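4.2 Labels and the people who ignore them

The second part of the study dealt with shelf labels. Our hosts at the Zundport tool library had labeled everything, and had done so more than once. A borrower looking for a hand drill could consult the catalog number, the shelf number, the color of the tape and a laminated map by the door. Most borrowers consulted the person at the desk.

We had expected the desk to be the last resort. In the interviews it came up first, often before we had finished the question. Of the 65 borrowers we spoke with, only 6 said they had used the map, and one of those had used it to find the restroom. The map does not show the restroom. We have kept this response in the data, as the borrower did eventually get there.

The Cisthorpe branch gave us a useful comparison. It holds 300 items to Zundport's much larger stock, and its shelves were numbered by a different hand with different ideas. Where Zundport counts from the top down, Cisthorpe counts from the floor up, so that the heavy things sit on Shelf 1 and the light things on whatever number the builder had reached by then. Members who used both branches were, in theory, the ones most likely to get lost. In practice they had stopped reading shelf numbers altogether and did rather well. We return to this awkward finding in Section 5.

Both branches use the Hokis numbering scheme, or say they do. Hokis allows a second number in parentheses after the first, and its manual devotes a page to what this second number means. Staff at Zundport took it to be the side of the unit. Staff at Cisthorpe took it to be the number of copies of the label. The manual supports a third reading - the revision of the layout - which we did not meet in the wild. Figure 3 gives a label of the general type. 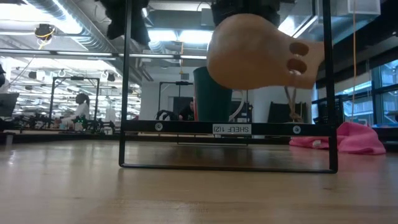 Figure 3. Shelf label with a parenthetical second number, fixed to a crossbar between two screws. The label is upside down.

Asked to explain the second number, borrowers were inventive. Several took it for a price. One was sure it referred to a fire code and had been careful around it for years. The most common answer was a shrug, which our coding sheet did not provide for, and which we added in April after the first 50 interviews had made the need plain.

None of this should be read as a case against labels. When the Cisthorpe branch took its labels down for repainting, returns went to the wrong shelf more often, and the complaints book filled up with entries from people who had told us, on tape, that they never looked at the numbers. Leclerc's model of passive wayfinding would predict something of the sort: a sign may be used without being noticed, much like a handrail. The model has less to say about the hand drill, which was found at the desk.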